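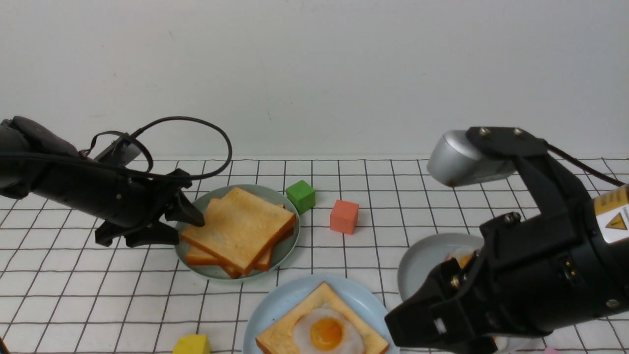
Egg in the hole keeps sticking and the yolk goes hard, what am I doing wrong?

Asked 22 September 2020 in Breakfasts

Trying to get breakfast for a few people onto the table at the same time. Toast goes cold while I do the eggs, and the ones with the egg in the bread come out burnt underneath and raw on top. Or the yolk sets solid. Gas hob, ordinary frying pan, thick white bread from Fivance. Any order I should be doing this in?

2 answers

Answer 1

Heat's too high. Turn it down and put a lid on. Done.

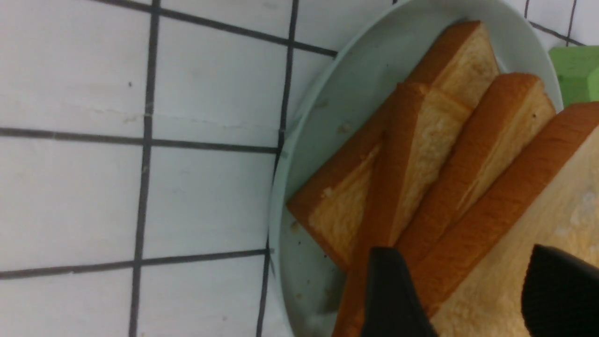

Bread first, before you touch the pan. Fresh loaf is hard work for this, it squashes when you cut the hole, so use yesterdays. Cut it thick too. Slices like the four fanned out on the oval plate are about right, thin ones go floppy once the egg's in. Butter both sides. Crumbs off the board before you start or they end up in the pan and burn.

Was this helpful? 8 people said yes

Answer 2

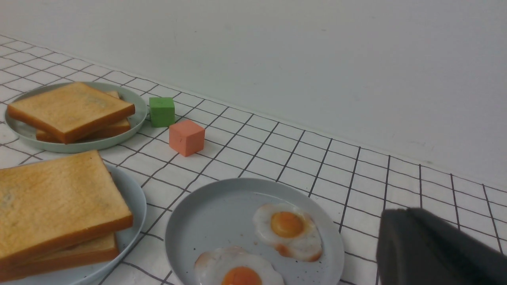 Salehi Kitchen Helper
Regular contributor, Eggs and Breakfasts

Agree on the lid but there's more to it. Order I use:

Plates out first, all of them, near the hob. Plain toast next, stacked, a stack stays warm longer than slices spread out. Then the egg in bread ones. Low heat, hole side down till it's just gold, egg in, 30 seconds with no lid so the bottom grips, then lid on and check it every so often. White set, yolk still wobbly, take it out. Dont wait for it to look finished, it carries on cooking on the plate.

Fried eggs last, on their own plate. They spoil quickest.

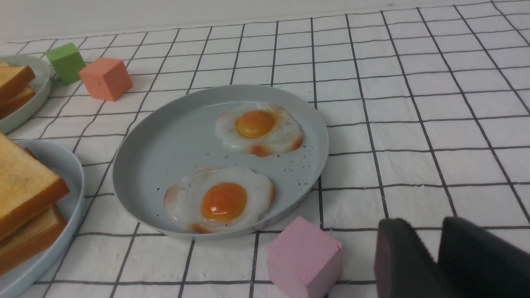 Pepper goes on at the end. If you do it in the pan the bits catch and taste bitter. Salt whenever.

If it still sticks it's the pan. Mine was a Primosel and the coating had gone in the middle, swapped it for a Holness one and no trouble since January. More butter will get you by for now.

Oh and crack the egg into a cup first, much easier to aim at the hole.

Comment from asker: thanks both, lid worked, still broke one yolk tho. will try the cup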